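Workby Shared Offices, Kulach Street
Monthly safety walk, second floor: checklist with comments
Month: May
Walked by: Rosemarie Rothe
Reviewed by: Hsiu-ying Chu

Marks used: OK, FIX (needs work before the next walk), WATCH (look again next time).

1. Exits and hallways

1.1 Stairwell doors close and latch on their own. FIX. The east door stops short of the latch unless it is pushed. Closer needs adjusting. Same comment as last month.
1.2 Exit signs lit. OK.
1.3 Hallway clear to full width. WATCH. Deliveries were stacked by the elevator at 8 a.m. and moved by the time I finished the floor. Please ask Vermeulen to bring boxes straight to the suites.

2. Kitchenette

2.1 Extinguisher gauge in the green, pin and seal in place. OK.
2.2 Outlets near the sink trip when tested. OK on the left. FIX on the right, which took two presses to reset.
2.3 Water heater set no higher than posted limit. OK. 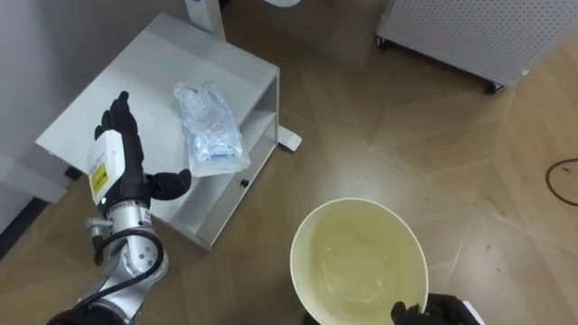

2.4 Fridge cord and plug undamaged. OK, but the plug sits behind the unit and I had to pull it out to check. Leave more slack next time it is moved.
2.5 Under-sink cabinet. WATCH. Old stain on the base panel, dry to the touch. No drip from the trap during the walk.

3. Floors

3.1 No raised edges, gaps or loose boards. FIX. One board near the window in room 5 moves underfoot. Wavano has been asked for a price.
3.2 Mats lie flat. OK. The entry mat was replaced.
3.3 Wet floor signs stored where cleaners can reach them. OK.

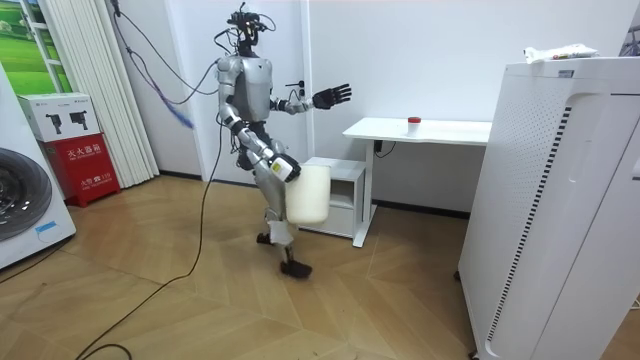

Small room, light parquet floor.

4. Desks and seating

4.1 Desktops secure, no sharp edges or splinters. OK. Scuffs are not a defect and do not need to be written up.
4.2 Chairs hold their height. FIX. Chair 74 sinks. Tagged and taken out of use.
4.3 Power strips not chained together. FIX. Two found chained in room 6. Unplugged, tenant told in person.
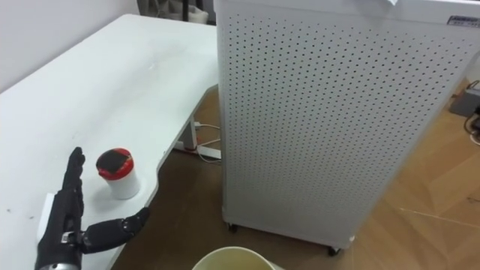
Can a tenant bring in their own power strip?
One per desk is fine if it has a built-in breaker and plugs directly into the wall.

5. Open from last month

5.1 East stairwell door, see 1.1. Still open.
5.2 First aid kit short on burn dressings. Closed, restocked.
5.3 Dead bulb over the copier. Closed.

Reviewer comment (H. Chu): 1.1 goes to the landlord in writing this time. Send me the Wavano price for 3.1 when it comes in.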